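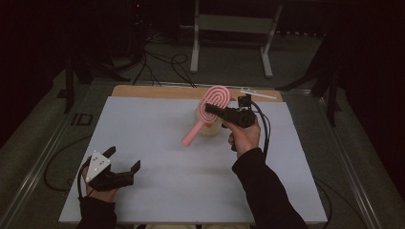
Figure 2. Pink item with a raised spiral, with its cup, on the white board.

3.2 Cups as homes for handled things

The cup turned out to be the part of the study we most enjoyed. Drawers and baskets had been our main interest when we wrote the diary forms, and the cup was in there almost as an afterthought, one line on the second page. Then the forms came back. Of the 600 diary entries in the Furnival set, a surprising share dealt with small things with a handle – combs, brushes, toothbrushes, makeup tools – and with the cups, mugs and jars they were kept in. People wrote about these with real affection! One entry from April gives half a page to a chipped mug and a single line to a new chest of drawers.

We had three questions. Does a handled item go back to its cup more often than to a drawer? Does the shape of the head matter? And does it help if the wall of the cup lets some light through, so that the handle can be seen inside?

A cup like the one in Figure 2, short and round with a slightly frosted wall, sits in the middle of the range we looked at. At one end were the heavy stoneware mugs from Skanside, which hide whatever is in them. At the other were the clear Bemon tumblers. The frosted kind was the favorite in the Okport homes. It softens the look of a crowded cup and still gives a hint of what has been dropped into it, and several people said they liked it for exactly that.

Head shape gave us the liveliest results. A wide head on a thin handle has a clear right way up, and even the youngest children in the diaries seemed to pick this up quickly. The spiral in Figure 2 is a lovely case: the broad oval end carries all the decoration, so the bright part is the part that wants to be on show. Plain items of the same general shape were more likely to be laid flat beside the cup. We can't say how much of this comes from the pattern and how much from the fact that patterned things tend to be favorites already. A proper test would need pairs of items that differ in pattern alone, and we would love to see someone run it.

Brushes need a few words of their own. A brush has a smooth side and a busy side, and in a shared cup the busy side catches on everything near it. Pins with ball tips are kinder to the scalp, but in the diaries they were also the ones blamed for hooking hair ties and lifting them out along with the brush. In 9 of the 20 homes where a cup was shared, the brush had been moved out into a cup of its own before the diary ended. Five of those homes gave tangling as the reason. The other four gave no reason, though in two of them the brush had also changed rooms.

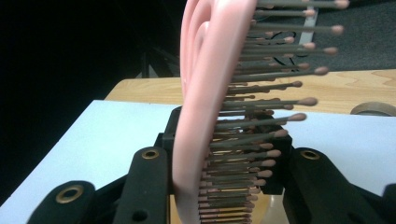
Declan Rowbotham, commenting on an early draft, felt that we were too quick to blame the pins. In his own home, he wrote, the trouble was always weight: a brush with a broad back tips a light cup over however few things share it, and people then move the brush and call it a tangle. We think he has a point. The diary form did not ask about cups falling over, and the next version will. Cup weight is taken up again in Section 4, together with the entries on bathroom shelves.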